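Sketley Residents' Forum > Library and Learning > Toy lending hours

Posted by: Sketley_Library_Desk
Members are invited to comment on the July hours for the toy lending shelf.
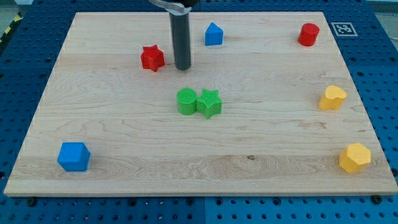
How long may a household keep an item?
The loan period is 11 days, with one renewal at the desk.

wgajewski
The period is too short for families on the Oder Road side, where the bus runs only on Wednesday. I request that it be extended to 40 days. – Waldemar Gajewski

Magyar_Lane_79
I must disagree with the previous member. There are 109 households on the register, and a longer loan would leave the shelf bare by the second week.

wgajewski
The register includes families who moved to Drindudthorpe and no longer borrow. It should be corrected before it is cited.

Sketley_Library_Desk
The register will be reviewed. The present loan period remains in effect until further notice.

Magyar_Lane_79
Noted. I would accept a second renewal – by telephone, if the desk can manage it – but not a longer first loan.

tern_and_co
Seconded. Will late returns still be charged during July?

Sketley_Library_Desk
Late charges apply as posted.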